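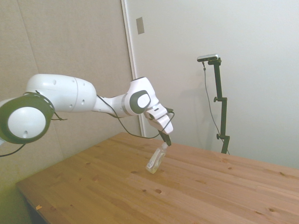 松木台面上方的透明小瓶，瓶身下半部贴有白色标签。

Mallach调整小包装洗护用品的台面收纳规范

本报讯 公寓管理企业Mallach于9月发布新版台面收纳规范，对旗下296套公寓的洗手台、厨房台面和玄关矮桌上的瓶装用品作出统一规定。规范涉及容器选用、标签位置、摆放间距和木质台面养护四个部分，首批在Bukau公寓楼的80套房间执行，其余房间随日常换洗周期逐步更换。

规范由该公司物料负责人细田惠美子（Emiko Hosoda）起草。按照文件，台面容器分为两类：一类为按压式洗手液瓶，常设于台面；另一类为无泵头的小瓶，用于存放分装液体，不使用时收入抽屉或托盘。两类容器均须采用透明瓶体，以便保洁人员在不开盖的情况下查看余量。旧版规范允许使用不透明的陶瓷瓶，新版已删除该条款。

标签方面，文件要求小瓶标签贴于瓶身下半部，上缘不得高于瓶身中线。细田在说明中写道，瓶颈是拿取时的受力部位，标签贴得过高，边角容易卷起，残胶也会留在瓶壁上。分装标签须写明内容物名称、分装月份和房号，采用耐水油墨书写，不得在旧标签上叠贴。原厂包装的洗手液保留原有标签，不另行加贴。 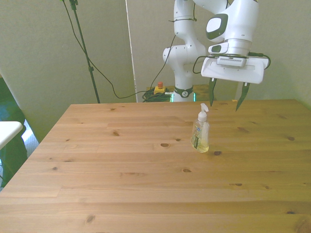

松木台面上的透明按压瓶洗手液，瓶内为淡黄绿色液体，泵嘴朝右。

针对按压式洗手液，规范规定液面降至瓶身高度三分之一以下时，在下一次保洁时更换，不在房间内续灌。换下的余液集中回收，用于后勤区域的洗手池。泵嘴方向统一与台面长边平行，避免滴液落在台面前缘。瓶底与台面边缘的距离不小于6厘米，与墙面之间应留出可供抹布通过的空隙。

木质台面的养护条款占文件篇幅最长。Mallach的矮桌和部分厨房台面采用带节疤的浅色松木，由Kamata木工所供货。该所技术人员滨田哲也（Tetsuya Hamada）介绍，松木节疤处的密度和含脂量与周围木材不同，涂层附着情况也有差别，碱性皂液长时间滞留后，节疤边缘往往先出现发白或涂层起皱。文件据此规定，瓶底不得压在节疤上；发现积液时先用干布吸除，再用拧干的湿布顺纹理方向擦拭，最后用干布收尾。不得使用含研磨颗粒的清洁剂，也不得用海绵的粗糙面处理皂垢。

台面涂层为水性哑光清漆，每年检查一次。检查时在瓶底常放位置及其周边滴水观察，水滴五分钟内渗入木面的，登记后安排局部打磨补涂。补涂后24小时内不摆放任何容器。对于已经形成的圆形瓶底印，文件区分了两种情况：仅有表面皂垢的，用温水软化后擦除；印痕已进入木纹的，不得由保洁人员自行打磨，应交由木工处理。

是否在瓶下加垫，公司内部曾有不同意见。Bukau公寓楼的客房主管内玛·巴拉萨（Neema Barasa）主张统一配发硅胶垫，理由是更换方便。滨田则认为，不透气的软垫会使水分滞留在垫下，对涂层更不利。最终文本采用折中做法：洗手台可使用带透水槽的硬质托盘，松木台面不设垫，改为每次保洁时移开瓶子擦拭瓶底和台面。

容器采购方面，小瓶由Trikitz供应，首批订购666只，附可更换瓶盖。规范要求入库时逐箱抽检瓶口螺纹和瓶盖密封，抽检方式为注水后倒置静放，瓶口有渗漏的整箱退回。小瓶不得盛装含氯漂白剂、酒精及其他易燃液体。清空后的小瓶经热水冲洗、倒置沥干后方可再次分装，瓶壁出现裂纹或明显雾化的直接报废。

比西塔西翁·奎斯塔（Visitación Cuesta）负责保洁人员的培训，课程时长超过一小时，内容包括余量判断、标签书写和木面擦拭顺序。岛田翔太（Shota Shimada）负责汇总各楼层的更换记录。记录表设房号、容器类别、更换原因和台面状况四栏，由保洁人员在离开房间前填写，每月底交物料部门存档。

新版规范不适用于住户自行购置的容器。住户的瓶装用品如压在松木节疤处，保洁人员可将其移至相邻位置，并在房间留言卡上注明。石材和不锈钢台面沿用原有清洁规定，相关条文未作修改。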